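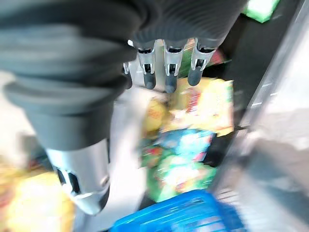 Week 4 handout - Holiday sides & make-ahead planning
Instructor: Urmila Tyagi / kitchen help: Brijesh Saxena

Read before Monday. Bring apron, towel, your own peeler if you have a good one.

Main point this week: oven space. One bird, one oven, four sides that all want 375. Doesn't work. So sort every dish first:

- day before: cranberry relish, pie dough, stock, cornbread for dressing (stale is better)
- morning of: peel potatos, keep covered in cold water
- while turkey rests: gravy, green beans, reheat anything in a casserole

Rest time = your free oven. Use it.

Cornbread dressing, class batch
200 g celery, diced small
2 onions
butter, more than you think
sage, thyme, black pepper
stock added a ladle at a time. Stop when it holds together if you squeeze it. Too wet is the usual mistake, last group had soup.

Cook the onions soft before the celery goes in. Not brown. Salt at the end, stock is salty already.

Food safety, will be on the quiz: dressing baked seperately from the bird, to 165 F in the middle. Leftovers in the fridge within 2 hours, shallow containers. Reheat to 165 again.

Sweet potatoes - see Shalini Tomar's recipe, p. 61 of the packet. She uses lime and chili, no marshmallows. We'll make both and vote.

Homework: write a timeline for a meal for eight, working backward from when you sit down. Every dish, every pan, which burner. Half a page is fine. Hand in at the start of class, late ones go to Brijesh.

Next week: pie crust. Keep butter cold!!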